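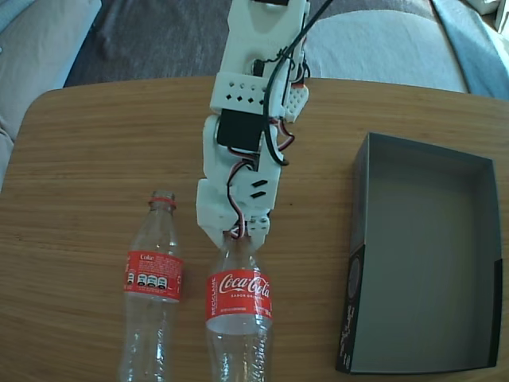

Figure 3. White 3D-printed arm with its lower end over the neck of an empty plastic bottle.

4.2 Turnout and partner mix at the cross-border open days

The open days were the main public event of the programme, one on each side of the border. Flivham hosted the first, Akov the second. Both were free, both ran on a Sunday, and both had to be announced in two languages at least a month ahead (programme rule, see section 2). Akov missed that deadline for the second language. The late notice went out in December, after the event, so it is left out of the counts below.

Sign-up was by web form or by paper slip at the town library. Flivham logged 1027 sign-ups, against a target of 1000 in the grant agreement. Sign-ups are not visits. The door count at Flivham was kept by hand on two of the three entrances and the sheets dont agree with each other, so we report sign-ups only and treat them as an upper limit. Akov kept no door count at all.

Partners were a mixed lot – town councils, schools, two hiking clubs, a choir, small firms. In total 31 bodies had a stall or a slot on the stage. Of these, 10 came from across the border, fewer than the joint plan asked for. Interviews point to travel cost as the main reason. The programme paid coach hire for groups but not for single travellers, and a club sending two people with a box of leaflets got nothing back. Rikon, the project office, raised this with the managing body before the Flivham day. The rule was not changed in time.

Language was the second issue. Stage talks were interpreted, stalls were not. Stallholders we spoke to said visitors from the other side tended to take a leaflet and move on, unless somone at the stall spoke their language. The guided walk along the river did better. It had a bilingual guide, no forms and a soup stop half way, and it filled up before any other item on the list.

Kröger, the firm hired to run publicity, placed notices in local papers on both sides but bought radio time on one side only. We could not separate the effect of radio from that of distance, as postcodes were optional on the form and often left blank. Section 5 comes back to this.

Form data as exported on November 21, 2021. Later corrections by the Flivham office are not included – they affect spelling of names and not totals.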